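Re: [reltovholm-users] how are you splitting up the table-sorting episodes?

On Nullgate list at 4:12 PM, Filali group wrote:
> We train on whole episodes and the policy gets lost whenever a bowl
> is upside down. Do you cut yours up? And is one camera enough?

Hi all,

Yep, we cut ours! Same dishes-on-green-cloth setup as always, fixed view plus the overhead one: 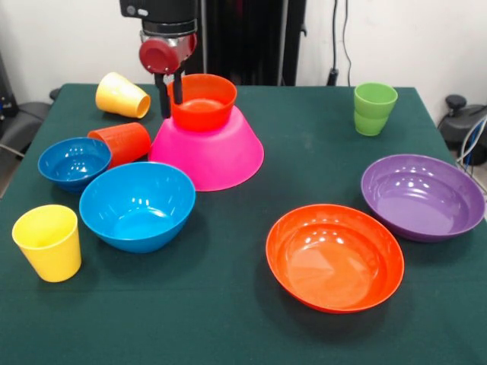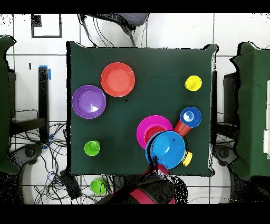
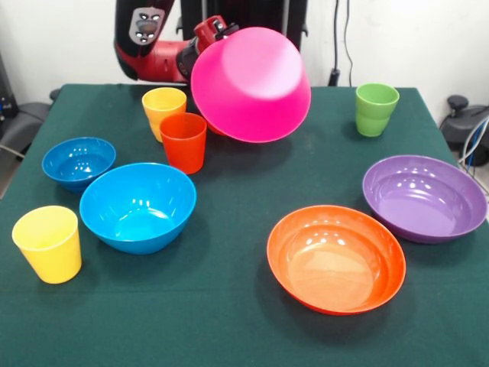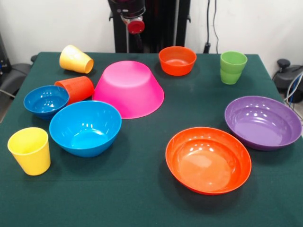

So we have 1,945 clips now, split wherever the gripper opens or closes (I tried fixed 20-second chunks first, total mess). With only 500 of them the policy treated a flipped bowl like an upright one and went for a rim that wasn't there. With the full set it mostly picks a sane grasp, though nested cups still trip it up, ugh.

On cameras, we use 2 for training. Dropping the overhead view hurt us most on anything tipped over, way more than I expected. The Prustgate loader handles the syncing if you turn off its frame skipping.

Happy to share the split script, it's ugly but it runs. What gripper threshold are you using?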